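Workshop > Game Makers > Tips > Packing and Finishing

Search tips Go

Tips for Sleeving, Sorting and Packing a Small Run of Card Games

By Zdzisław Krawczyk
Wednesday, July 9, 2025

Most of what goes wrong with a small print run goes wrong after the printer is finished with it. The cards arrive in shrink-wrapped bricks, the boxes arrive flat, and the rest is up to you. I packed 288 copies of Prutulel at home in February and these are the things I would do the same way again.

Clear a table before you open anything. You need a flat surface with room for every stack plus your elbows. Wipe it down and let it dry fully. Card stock picks up moisture fast, and one damp spot will lift the coating on a whole bottom row.

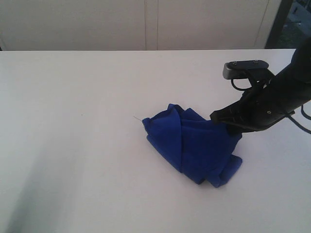 Leave the bricks wrapped overnight in the room where you will work. Cards that come in from a cold truck will curl if you open them right away. If a deck has already curled, put it under a heavy book for a day with the curve facing down. Don't use an iron or a hair dryer on it.

Sort by deck first and by box second. Prutulel has 74 cards, split into a main deck and a small event deck. I set out all the main decks before I touched an event deck. Mixing the two jobs is how you end up with a box that has two event decks and no rules.

Check the count by height. Make one deck you have counted by hand twice, square it up, and stand it next to each new deck. A missing card shows up if you look at both from the side with a light behind them. Spot check one deck in every 20 by hand as well.
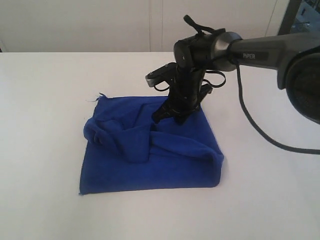 A flat, plain surface suits this kind of work.

Fold the boxes in batches. Crease every score line backward once, then forward, before you put in any tabs. Tuck boxes stay square longer if you do this. For two-piece boxes, match lids and bottoms from the same carton, as the fit can change from one carton to the next. On Zerkton, my second game, I mixed them and had lids that wouldn't go down.

Rules sheets should go in last, on top of the cards. If the sheet has to be folded, fold it with the title facing out and run a ruler along the crease. A soft fold springs open and pushes up the lid.
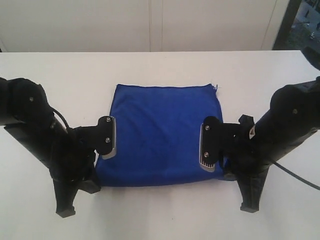 Should I sleeve the cards before I sell them?
Leave that to the buyer. Sleeves nearly double the thickness of a deck, and it won't fit a box made for bare cards. If you want to offer sleeves, sell them in a separate pack.

Keep a small bag of spare parts for replacements. I held back 15 full decks from the Larberg reprint and used most of them, nearly all for cards bent in the mail.

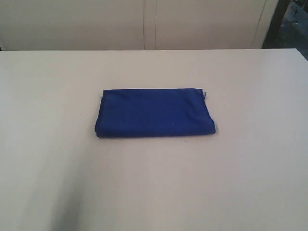 Dice and wooden pieces scratch a printed board if they travel loose, so bag them. Zip bags are fine, with the air pressed out. For a demo copy that goes in and out of a backpack, I lay a cloth over the board before the lid goes on. Fold it into a flat rectangle, wider than it is tall, like the blue one on the table, and it will fill the gap in a long box without bulging. Wash it once before use to get rid of lint.

Tape the outer carton on every seam and write the title on two sides. Masson boxes all look alike from the end once they are on a shelf.

We use cookies to remember your settings. Accept Manage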